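Ticket 532: product photos time out on upload
Status: Resolved
Component: Jumis storefront, media import

Uploads from the Erkska catalog stop at 17 percent with a gateway timeout. Files under 1,000 KB go through. Reproduced on two browsers. The test file was the tray listing.

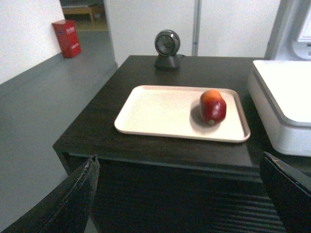
Test file: off-white tray, dark wood table.

The proxy log shows the connection closed after 3,000 ms. The limit was reset to its default by the February update. Raised it to 30 seconds and restarted the proxy. Upload completed, thumbnails generated.

Remaining: apply the same setting on the Zoller mirror.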